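Trolela kitchen starter sets
Progress report to the Chaudhary fund, second period
Prepared by Pallavi Dixit, Hunel

Short one this time, I am writing it between deliveries. Longer tables come with the final report. Rianne has read it, Moataz has read the money part only.

Where we are

Sets handed over so far: 40. All to people moving into a first apartment or back into one after a long time in shared housing. We said in the proposal we would be at this point by the end of January and we are. Another 13 households on the list, all confirmed by phone, addresses checked.

Reminder of what a set is, as the wording in the proposal was vague and your office asked. Things to eat from, things to drink from, something to cook in with a lid that fits it, something to keep leftovers in. Small appliances only where the apartment has the outlet and the counter for it. No knives in the box, those go separately and by hand.

Choosing the tableware

Took longer than planned. The first batch was white, everything white, and it was cheap and stacked well and people did not like it much. Štefánia did the follow-up calls and the word that kept coming up was "canteen". One man said it made him feel he was back in the building he had just left. So we changed it. Second batch is in colors, pinks and greens and blues, light ones mostly. Same price per piece to within a few cents. Nobody gets a matching set, we mix on purpose, and households can swap at pickup if they want to.

We lay pieces out on the big table before anything is approved for the box. Bowls, cup, pot, food container, all together, so that we see them the way a person would have them on a counter with everything out at once. It is slow but it has caught things a catalog page would not.
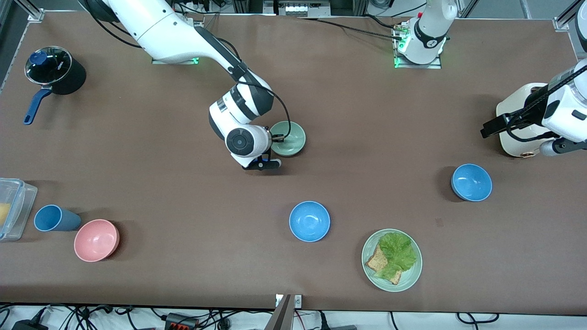 Bowls are settled now. Two sizes were offered by the supplier (Miromik), we are taking the smaller as the everyday one and adding a deeper one for families. The deep one stacks badly inside the other and Babita wants a sheet of paper between them in the box. Agreed.

Cups. Still open. The plastic ones are light and don't break, good with small kids, but several older people told us they would prefer a handle. A taper without a handle is hard to hold if your fingers are stiff. We asked Miromik for a version with a handle and are waiting on samples. Until then cups go out as they are, and anyone who asks gets a ceramic mug from the donated shelf.

Pots. The lid question from the last report is closed. Glass lids stay. People like to see what is going on without lifting it, and the complaint about steam came from one household where the lid was the wrong size, our mistake in packing. Replaced the next morning. One long handle instead of two short ones, as before. It does stick out over the edge of a narrow counter, so we now put a line about that in the leaflet (turn it in toward the wall).

Food containers. Biggest hit of the whole set, did not expect that. Clear walls, lid that snaps on. Štefánia hears about them in nearly every call. People take lunch to work in them, one woman keeps buttons. We are going from one per household to two, and have moved a little money from the textiles line to cover it. See below.

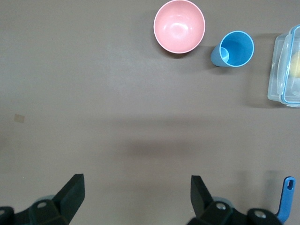

Pink bowl, blue cup and lidded food container from the layout table.

Follow-up calls

Štefánia has reached nearly 30 of the households. The rest either didn't pick up or the number has changed, she keeps trying in the evenings after 6 pm. What she asks: what do you use every day, what have you not touched, what did you have to go and buy in the first week.

Used every day: containers, small bowl, pot.
Not touched: the colander, mostly. Also the second dish towel.
Had to buy: can opener. Over and over. It should have been in the set from the start and I have no good explanation for why it wasn't. It goes in from the next packing day, and we are mailing one to everyone who already has a set.

A few people also asked for a cutting board. We have not decided. They are heavy and the box is near the limit for what one person can carry up the stairs.

Packing

Box is the same size, contents go in a different order. Pot first, upside down lid wrapped seperately and slid down the side, bowls inside the pot, cups inside the bowls, containers on top with their lids on. Babita timed it both ways and the new order is quicker and nothing rattles. We had two cracked pieces in the first period and none since.

Labels now on two sides. The sets for families have a green dot, the others no dot. Small thing but it stopped the mix-ups at the loading door.

Storage is tight. The shelf by the window is full and the donated mugs are in crates in the hallway, which the landlord has been patient about. Rianne is talking to him about the room behind the stairs. If we get it, we would move the mugs and the flat boxes in there and keep the big table clear for layout and packing only. No rent figure yet, will send it when I have it.

Money

Moataz keeps the sheet, full version attached as before. Main points.

Tableware on budget. Pots slightly over, the supplier's price went up between the quote and the order and we did not argue hard enough. Delivery under, because Babita grouped the drops by neighborhood. Textiles cut back by 431 dollars, moved to the second food container and the can openers. We understood from your letter that moves of this size between lines do not need approval in advance. If thats wrong please tell us quickly, the containers are ordered.

Nothing spent on appliances yet this period. Two households waiting on an answer from their landlords about outlets.

Late or stuck

The leaflet. Text is done, translations are not. Three of the four languages are back, the last one is with a translator who has been ill. We have been sending the sets out with the English version and a phone number.

Samples for the handled cup, see above.

Photos from households. We promised some in the proposal. Most people would rather not have their kitchen photographed and we are not going to push. Suggest we drop this and give you short written notes from the calls instead. Please confirm.

Next period

Deliver to the households on the list
Can openers out by mail
Decide cups, decide cutting board
Leaflet finished in all languages
Room behind the stairs, yes or no
Štefánia to call the first households a second time, now that they have had a few months of cooking

Questions on the sheet go to Moataz Hajji, everything else to me. I am out on deliveries most mornings, afternoons are better, or leave a message with Rianne Bosman at the office.

Pallavi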